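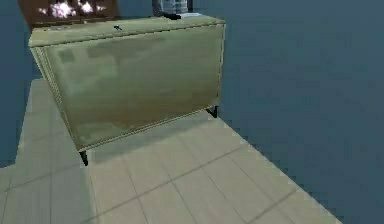 Home | Shop | Paints & Waxes | Brushes | Color Cards | My Basket

Plenditz Chalk-Finish Furniture Paint, 16 oz

Hi, it's Zoi Spanos, and yes, I'm the one who answers the shop email too. I've sold a lot of furniture paint over the years and Plenditz is the one I keep taking home with me. It's thick, it sticks to nearly anything, and it dries to a soft flat finish that makes an old sideboard look like it came out of a much nicer house. I started out with one can for a nightstand and ended up doing the whole upstairs hallway set, a toy chest and my mother's sewing table (she had opinions about the color, but she's come around).

What I like about it

It covers! Two coats will do it on most pieces, even dark ones, and I've gotten away with one when I was going from brown to one of the deeper grays. It's water-based, so your brush rinses out in the sink, and the smell is faint enough that I paint in the kitchen in winter with the window shut an inch shy of closed. You don't have to strip the old finish. Wipe the piece down with a degreaser, let it dry, knock the shine off with a medium sanding pad and go.

The other thing is how forgiving it is. If you want it smooth, thin it with a splash of water and use a foam roller. If you like a bit of movement in the color, use it straight from the can with a big round brush and crisscross your strokes - that cloudy, blotchy look people ask me about is just two close shades worked together while the first is still tacky.

Picking a color

We carry the full card, and I'd order the hand-painted samples before you commit to anything green. Greens shift like crazy depending on your walls. The khaki that looked so calm in my shop went almost mustard in my back room in the afternoon, and I ended up mixing in a little gray to settle it down.

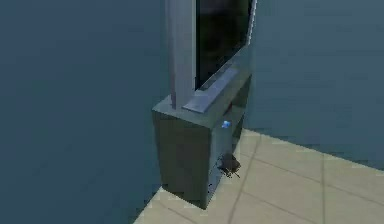
Grays are easier, but do look at them at night with your lamps on. A blue-gray wall will pull the warmth right out of a plain gray cabinet, so if you want some contrast go two steps darker than you think you should. I was nervous about going that dark myself, and now it's my best seller.

Coverage and drying

One can covers the outside of a medium dresser, two coats. For a long sideboard, buy two cans and save what's left for touch-ups. It's dry to the touch in an hour or so and you can recoat after three. Full cure takes a good three weeks, and I mean it about the three weeks - no lamps, no TV stands, no stacks of books until then. I put a heavy vase down on day four once and it left a ring I had to sand out.

Do I need a topcoat?

For a picture frame or a shelf that only holds pretty things, no. For anything that gets wiped, leaned on or splashed, yes please. I use these:

- Brillorau Clear Wax. Lovely to touch, easy to buff, best on bedroom and living room pieces. Put it on thin! Everybody uses too much the first time.

- Flaltevus Matte Sealer. Tougher, brushes on like milk and won't yellow over white. This is the one for bathroom vanities and the little storage cabinet next to the toilet, where there's steam and wet hands every day. Three thin coats, and give it overnight between the last two.

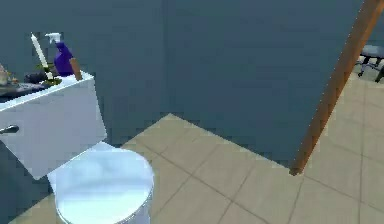
Good to know before you order

Stir it well, all the way down to the bottom of the can, and don't shake it or you'll get bubbles. Keep it from freezing. If you live somewhere cold, have it sent to work or ask a neighbor to take it in. Brushes are sold separately, and the Giannakopoulos oval brush in the medium size is the one I reach for (it sheds a few bristles on the first use, then quits).

Orders placed by December 21, 2019 go out before the holiday break. After that I'm closing up to paint my own dining chairs, finally, and I'll start packing boxes again when I'm back. Email me a photo of your piece if you're stuck on a color. I love those!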